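Hand-held gripper skips when the fingers close on rounded boxes

Posted in Workshop & Making > Small robots

trellis_and_tea

Hi all, long-time reader and first-time poster, so please be gentle! I've been building a hand-held gripper over the winter, mostly at the shared bench at Sternbridge and partly at home. Ribbed magenta fingers, light grey mounting plates, and a Tarnetti servo kit doing the pulling. It's lovely on square things. Give it anything with rounded corners and the fingers close, squeak a bit, and the box squirts out toward the tips. I've been practising outdoors at a patio table, where there's a bit more elbow room. 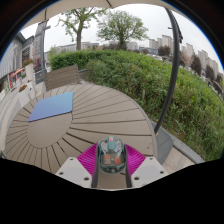 I've tried three different speeds and a new set of screws, and neither made much difference. Should I be printing softer fingers, or is it more likely the way I've bolted it all up? I'd rather not reprint if I can help it, as each finger takes 11 hours on my poor old machine.

Valdebenito_shed

Softer fingers, for sure. Mine are and they're great.

marmaladegears

Welcome! I went through the very same misery with my own build, so have a cuppa and don't reprint anything yet. Ribbed fingers need to meet the box near their middle, where they can bend and wrap. If you grab with only the tips they splay, and out it pops. Try going in 4 mm deeper than feels natural and see how you get on.

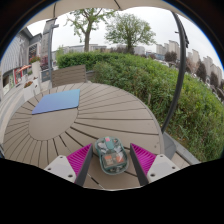

The other thing is the bolts on the plates. Do them up evenly, a little at a time, or one finger will toe in and favour one corner of the box. I also glued a thin strip of rubber on mine (offcuts from a Trornberg mat, any grippy stuff will do), and it's still holding after 112 grabs. Yes, I kept a tally on the back of an envelope!

Do let us know how it goes, and which bolts you used, as I'm about to order more.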